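Bathroom Talk > Supplies and Storage
Thread: Fluva subscription toilet paper, worth it?
2344 views

tanktop_lid
Fluva wants me on a plan, a box every 2 months. They say their rolls last twice as long as store brand. Twice as long as what? The site never gives a sheet count. Has anyone here checked?

grout_expectations
I had it for a year. The rolls are fine. Twice as long is a stretch – I went back to Eltik from the grocery store and saw no difference.

papertrail799
Disagree. Eltik falls apart and we went through it way faster. Fluva is pricier per box but I quit making Saturday runs to the store.

grout_expectations
Did you write any of it down, or does it just feel faster?

papertrail799
Feels. I'm not keeping a log of my bathroom.

tanktop_lid
So that's a no. Do you at least have somewhere to put a whole box? My closet is nearly full.

slowdrain
Forget the closet, use an open rack. You can see when you're low.
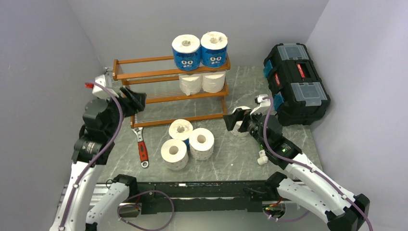 Two blue monster rolls on the top tier, wooden rack with wire rods.

tanktop_lid
Nice rack, but open storage in a bathroom with a shower? I don't buy it. Paper soaks up damp.

slowdrain
Then put it in the hall. Still beats a subscription you can't cancel online.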